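Início Arquivo Sobre Contato RSS

Categoria: Energia / Geração própria

Diesel na ponta: notas sobre o gerador de Godoy

20 de fevereiro de 2020

Voltei a mexer na planilha do grupo gerador da câmara fria de Godoy porque o contrato de demanda vence em março e a pergunta de todo ano reapareceu: vale a pena continuar gerando com diesel no horário de ponta ou é melhor comprar da distribuidora e guardar o gerador para emergência? A resposta depende de três ou quatro parâmetros que costumam ser tratados de forma grosseira. Registro o raciocínio para não ter de refazê-lo no ano que vem.

A instalação é simples. Um grupo Fernard de 350 kVA, com 11 anos de uso, ligado ao barramento geral por uma chave de transferência com controlador Mukoreo. A carga é quase toda de compressores de refrigeração, com alguma iluminação e um escritório pequeno. A alimentação vem em média tensão da subestação de Flornovton, por um ramal longo que atravessa área rural e que sofre com galhos na época de chuva. Tarifa horária, com posto de ponta em dias úteis e fora de ponta no restante do tempo.

A conta que normalmente se faz é dividir o preço do litro de diesel pelo rendimento do catálogo e comparar com a tarifa de ponta. Por esse método o gerador ganha com folga, e foi por esse método que ele foi justificado quando o compraram. O problema é que o rendimento do catálogo vale para carga próxima da nominal, com filtro limpo e temperatura ambiente de ensaio. Nenhuma das três condições se verifica em Godoy.

Na ponta, a demanda média medida foi de 143 kW. Considerando a potência ativa nominal do grupo, isso é pouco mais da metade da capacidade. O consumo específico de um motor diesel não é constante: há uma parcela que independe da carga (atrito, bombas, ventilador do radiador) e que pesa mais quanto menor for a potência entregue. A metade da carga não consome a metade do combustível. A diferença em relação ao valor de catálogo aparece no tanque, não no painel, e por isso passa despercebida por quem olha só para o horímetro.

O tanque também tem seus defeitos como instrumento. A régua é lida à mão, no fim do expediente, e o combustível vem de reservatório externo exposto ao sol. A dilatação do diesel ao longo do dia introduz um erro pequeno, mas sistemático, quando se comparam leituras feitas em horários diferentes. Passei a usar apenas leituras feitas antes da partida, sempre na mesma hora, e a dispersão caiu bastante. Um medidor de vazão na alimentação e outro no retorno resolveriam o assunto. O orçamento não foi aprovado.

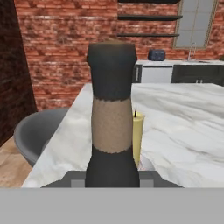
Moedor de pimenta, imagem gerada por computador.

O segundo parâmetro é a manutenção. Quem opera o gerador só em emergência troca óleo por calendário. Quem opera na ponta troca por horas, e as horas se acumulam depressa. Óleo, filtros, líquido de arrefecimento, correias e bateria entram no custo variável, e deveriam aparecer na planilha em reais por kWh gerado. Na versão antiga estavam lançados como despesa geral de oficina, junto com pneu de empilhadeira. Depois de separar as notas, o item manutenção deixou de ser desprezível. A revisão maior, com retífica, não estava em lugar nenhum. Incluí uma provisão por hora de funcionamento, calculada sobre o intervalo indicado no manual da Fernard, e ela sozinha consome boa parte da vantagem aparente.

O terceiro é a transferência. O Mukoreo está configurado para transição aberta, ou seja, há uma interrupção curta na ida e outra na volta. Para lâmpada e computador com nobreak isso não importa. Para compressor importa: ao religar, cada máquina precisa respeitar o tempo de equalização de pressões antes de partir, e as partidas têm de ser escalonadas para não afundar a tensão do gerador. O ajuste atual é de 5 minutos entre o retorno da tensão e a liberação do último compressor. Durante esse intervalo a câmara aquece um pouco, e a energia necessária para recuperar a temperatura é gerada depois, a diesel. Na volta para a rede, o mesmo ciclo se repete, agora com tarifa fora de ponta.

A transição fechada, com paralelismo momentâneo, eliminaria as duas interrupções. Exige relé de proteção adicional, estudo de curto-circuito e parecer de acesso da distribuidora. Já pedi a lista de documentos e ela é longa. Para uma carga desse porte, não encontrei justificativa econômica só com a economia de partidas. Se o paralelismo viesse junto com outra obra na cabine primária, a análise mudaria.

Há ainda o que a fatura não deixa ver com facilidade. Ao gerar na ponta, reduz-se o consumo faturado na ponta, mas a demanda contratada nesse posto continua lá se o contrato não for revisto. Em Godoy, o valor contratado na ponta foi mantido alto por precaução, para o caso de o gerador falhar na partida. Na prática, paga-se por uma capacidade que só é usada em dia de defeito. Reduzir o contrato expõe a instalação à cobrança por ultrapassagem, e basta um registro de demanda acima do limite de tolerância para que a cobrança apareça no mês inteiro. É um seguro, e deve ser avaliado como seguro: probabilidade de falha na partida vezes custo da ultrapassagem, contra o prêmio mensal. O histórico do controlador permite estimar a probabilidade, desde que se descontem os testes manuais, que ele grava com o mesmo código de evento.

Uma alternativa que não tinha sido considerada é deslocar carga. Câmara fria tem inércia térmica. É possível rebaixar a temperatura antes do início da ponta, ainda na tarifa barata, e deixar subir dentro da faixa admissível durante o período caro. O limite é dado pelo produto e pela abertura de portas. Rodei o teste em uma das câmaras, com a expedição encerrada antes da ponta, e a temperatura permaneceu na faixa durante todo o período com um único compressor ligado. Com expedição aberta não permaneceu. O resultado vale para aquela câmara, com aquela ocupação, e não pretendo extrapolar para as outras sem repetir a medição.

O rebaixamento tem custo próprio. Com temperatura de evaporação mais baixa, o coeficiente de desempenho do ciclo piora e as perdas pelas paredes aumentam. O kWh deslocado não é um kWh economizado: consome-se mais energia no total, a um preço menor. Lancei esse acréscimo na planilha como um fator sobre a energia fora de ponta, por enquanto com estimativa conservadora.

Com tudo somado, o diesel ainda fica abaixo da tarifa de ponta, por margem estreita, e a margem muda de sinal com uma variação modesta no preço do litro. O deslocamento parcial de carga, com compra da rede para o restante, ficou melhor em todos os meses que simulei, com exceção dos mais quentes. Falta incluir o efeito dos impostos recuperáveis sobre o combustível, que depende do enquadramento fiscal e que a contabilidade ficou de me informar.

Pendências para a próxima revisão: conferir a relação dos transformadores de corrente da medição interna, que não bate com a placa; separar no registro do Mukoreo as partidas de teste das partidas em falta de rede; repetir o ensaio térmico na câmara maior, com a porta da doca em uso.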